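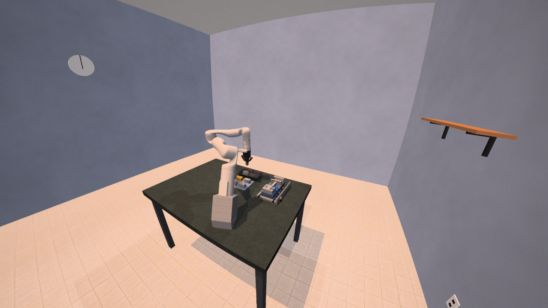

Will a machine do it for me yet?

Posted 2020-02-27 in Workshop and Kitchen Tips

I get asked this more than anything else now, more than how to get candle wax out of a tablecloth. Can I buy something that will do the boring jobs? So I've gone through the ones I do every week, in the house and out in the garage, and put down what I'd hand over and what I'd still do myself. I have no training in any of this, I just own too many gadgets and read the manuals.

Floors

Yes, mostly. I've had a Brimness floor cleaner since September and it copes very well with the hall and kitchen. Tips for getting the best out of it: pick up phone leads first, tuck the fringe of any rug underneath, and empty the dust box every single time even if it looks half full. Wipe the little sensors with a dry cloth. It won't do stairs and it sulks on a thick bath mat. Mine gets stuck under the same sideboard over and over, so I put 2 bricks wrapped in old tea towels there and that was the end of it.

Washing up

We've had a machine for that for years and we still load it badly! Scrape, don't rinse. Big plates at the back, bowls leaning forward, and nothing tall in the way of the spray arm — give it a spin with your finger before you shut the door. As for something that clears the table and loads it for you, no. Wet glasses, a fork under a napkin, a pan with a bit of gravy left in it... I'd want to see that done in a messy kitchen before I paid for it.

Laundry

Washing and drying, fine. Folding, no. A jumper is never the same shape twice and that seems to be the whole trouble. Fold it warm, straight out of the dryer, and you can skip half the ironing.

Sorting and putting parts together

This is the one I get excited about. An arm over a bench, with a shallow tray for the small bits and the thing you're building held in a frame next to it, is a sensible way to go about a fiddly job. Most of the work I can imagine giving to an arm is of that sort: pick up a block, put it in its place, go back for the next. It suits a machine because everything can be put in the same spot each time. My drawer of odd screws does not qualify.

You can borrow the idea without spending a penny, though. Before you start on flat-pack or a repair:

Keep the loose parts in a shallow tray with a lip. A baking tray is perfect.
Put the tray on the far side of the job and keep it there until you've finished.
Fix down whatever you're working on. I use a Clarnell bench clamp and a strip of rubber matting.
Leave some clear table at the edge for your hands and a screwdriver.
Lay out the next few pieces in the order you'll want them.

I tried this with a Fusel shelving unit, 70 fixings in the bag and 9 boards, and for once I had nothing left over at the end. Normally I find a bolt in my slipper.

Practising on a computer

A reader emailed to ask why so many of the arms you see online are computer drawings. Trying things in a made-up room first is cheap, and a dropped part does no harm. All I'd say as a buyer is don't go by that alone. Ask to see the real one doing your sort of job, with your sort of parts, several times in a row.

Sharpening, sanding, drilling

I'd still do these by hand at home. The Ugwu drill stand I bought second-hand keeps the bit upright, and that's all the automation I need for a few holes. Clamp the wood, put a scrap piece underneath so the back doesn't splinter, and go slower than you want to.

Dusting shelves

No machine that I know of, and I've looked! An old sock, slightly damp, top shelf first. Take everything off before you start — going round the ornaments takes longer and you always miss a bit at the back.

Next time I'll be doing limescale, so send me your kettle questions.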